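Fairclough Kitchen Letters

Print this page | E-mail this page

README, version 1.2
Last changed 13th February

The Fairclough Kitchen Letters are reader letters on cooking, storing food and cleaning up afterward, typed out from the household pages of the Mondora, a neighborhood newsletter. The set holds 3,099 letters. Each one is a short piece of plain text with a subject tag and the issue it came from. Most are a single paragraph. The longest is a fight over how to season a skillet and fills almost 12 pages.

Files

letters.csv has one row per letter.
tags.csv has the list of subject tags and what each one covers.
issues.csv has the issue numbers and page ranges.
changes.txt lists corrections by version.

Columns in letters.csv

id: a number that never changes, even if a letter is later removed.
issue: the issue the letter was printed in.
page: the first page of the letter. Letters that run over are not split.
tag: one main subject. See the notes on tags further down.
body: the text of the letter.
reply_to: the id of an earlier letter, if the writer names one. Blank in most rows.
checked: "y" if a second person read the typed text against the print.

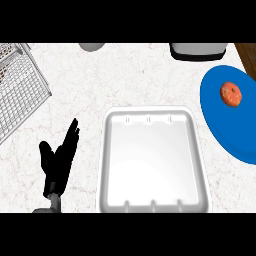

The Mondora, No. 58, p. 21

How the letters were typed

Pages were scanned at the Fairclough branch library and run through Rirko, the text reader the library already had. Rirko does well on the newer issues. On the older ones it mixes up fractions, so that 1/2 cup may come out as 12 cup. Every fraction in a row marked "y" has been looked at by eye. In other rows, treat amounts with care and do not cook from them.

Spelling was left as printed. Line-break hyphens were taken out. Where a word could not be read, the body has [unclear] in its place. Editor's replies were printed in italics under some letters and are not part of this set.

Names and addresses

Writers signed with a full name, initials or a street name. All signatures were removed before the file was built. Names inside a letter were replaced with [name] unless they belong to a dish or a shop. If you find one we missed, send the id and we will fix it in the next version.

Tags

Each letter has one tag, even when it covers two or three things. A letter on freezing soup that ends with a complaint about lids is tagged "freezing". The tag "counters" covers stains, cutting boards and what to put down under hot pans. The tag "leftovers" covers anything already cooked. Raw meat, fish and produce go under "storage", whether the question is about the refrigerator, the wrapping or how long something keeps. 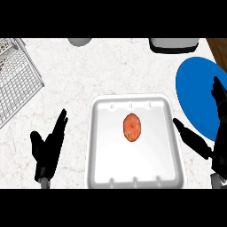
Haris Ghumman wrote in to say that splitting "storage" from "leftovers" makes the set harder to use, as half the people asking about chicken never say if it is cooked. He would like one tag, "keeping food", with a second column for the state of the food. We have left the tags alone for version 1.2. His note is in changes.txt along with a list of rows he thinks are wrong, and we have moved the ones we agreed with.

Known problems

The January issues are thin. The newsletter ran a calendar in that month and dropped most of its letters.

Some advice is out of date or unsafe, mainly on canning and on thawing meat at room temperature. It was kept because people wrote it. Do not use this set to answer food safety questions.

Letters that mention Bonia are about the grocery store, except in a few early issues, where it is the street.

Using the set

Free for study and teaching. Please name the version number. To reprint a whole letter, ask first.

Typing and tags by Rukhsana Kakakhel.

Contact | Copyright Fairclough Kitchen Letters | Back to top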